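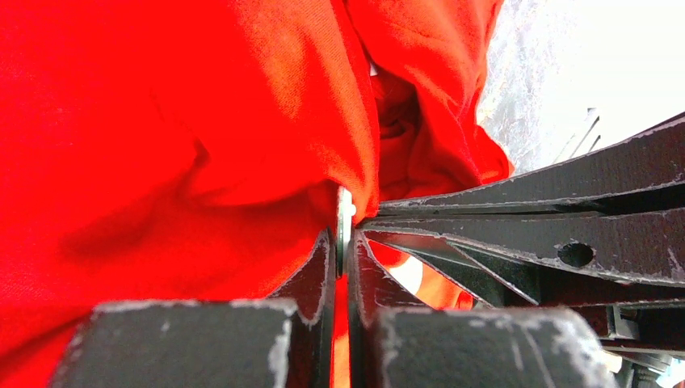
Gripper with the red cloth, wrist camera view.

Open Day at the Flallton Workshop: Frequently Asked Questions

Rirnula opens its Flallton workshop to the public in February. The questions below come from people who booked last year or wrote to us since. Group bookings and press requests are handled by Lucian Vlad at the front office.

What is being demonstrated?

Cloth handling with a two-finger gripper. The work is part of a project called Plekance, which deals with picking up, folding and laying out fabric. An operator runs the first part of each demonstration by hand. The second part is run from a trained policy with the operator standing by at the stop button.

How long does a demonstration take?

Each session is 12 minutes plus questions. If a trial has to be restarted, the session is not extended and the remaining time goes to questions.

Why cloth?

Rigid parts keep their shape when they are gripped. Cloth does not, and two attempts at the same fold seldom start from the same state. The controller can't rely on a stored shape and has to work from what the cameras report. Fabric also hides its own edges and corners, so the arm may need to lift a fold before it can find the part it wants.

Why a single bright color?

A saturated color is easy to separate from a dark gripper and a gray surface. It makes early work simpler. Patterned fabric is on the project plan but is not part of the open day.

What does the wrist camera show?

The view along the fingers and whatever is close to them. It moves with the hand, so the fingers stay in the same part of the view while everything else shifts. Large pieces of fabric can cover much of it. Visitors can follow the live feed on a monitor next to the cell.

Is there only one camera?

No. A fixed camera looks at the whole work area. The wrist view is used for the last few inches before contact, where the fixed view is often blocked by the arm itself.

The finger blocks look worn. Does that affect the grip?

The black finish has rubbed through to gray along many of the edges. Wear on outside edges is cosmetic. Contact faces are checked before each run and the pads are replaced when the check fails. We don't repaint parts between replacements - paint on a contact face changes its friction.

How much data is behind the second part of the demonstration?

The current policy was trained on 3,350 recorded trials, all collected by operators in this building. Failed grasps were kept and labeled. Trials with a dropped camera signal were removed.

How hard does the gripper squeeze?

Force is limited in software and again at the motor driver. For cloth the limit is set low. A higher limit would hold more securely but tends to drag neighboring folds along with the one being lifted.

Can it pick up small items as well as fabric?

Within limits. Thin items have to be held between the fingertips, and a small error in position means the fingers close on nothing or push the item away. Loose fabric nearby makes this harder, as it can be caught in the same grasp. 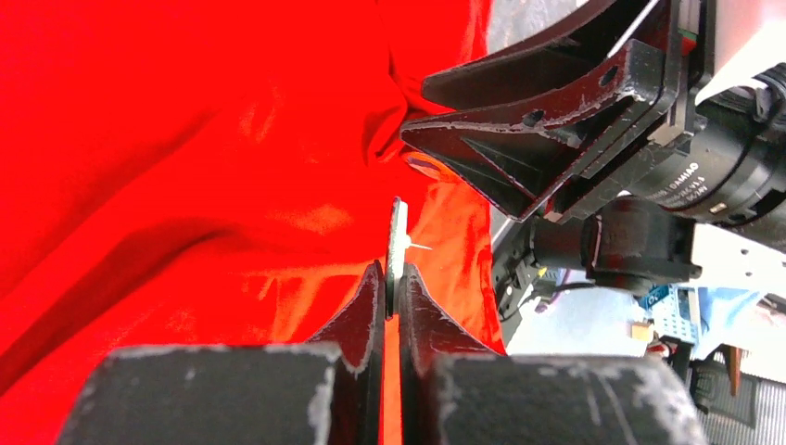 Yazdani, after last year's visit, wrote that the manual part was more useful than the automatic one: "I could see the operator hesitate before every grasp, and then I watched the policy hesitate in the same places. I would have liked more time on that and less on the introduction." The introduction has been shortened to 2 minutes for this year.

Can I operate the arm?

Yes, in the afternoon, on a separate practice cell. Turns are given out at the door and can't be reserved. Operators must be able to reach both controls while seated.

Is it safe to stand close?

Stay behind the floor line. The arm runs at reduced speed during public sessions and stops when the light curtain is broken. A stop ends the trial, and a restart takes several minutes, so please keep bags and sleeves back from the curtain.

May I take photos or video?

Yes, without flash. Flash upsets the exposure of both cameras and can spoil a grasp. Please don't photograph the operator's screen.

Is the workshop suitable for children?

Children are welcome with an adult. The cell is noisy when the brakes release, and the practice cell has a minimum age of 12.

Will the trial data be published?

No decision has been made. Visitors who want to be told can leave an e-mail address at the desk.

Where do I park?

Use the rear lot. The front spaces are kept for deliveries and for visitors with a permit. The rear door is step-free and leads straight to the demonstration area.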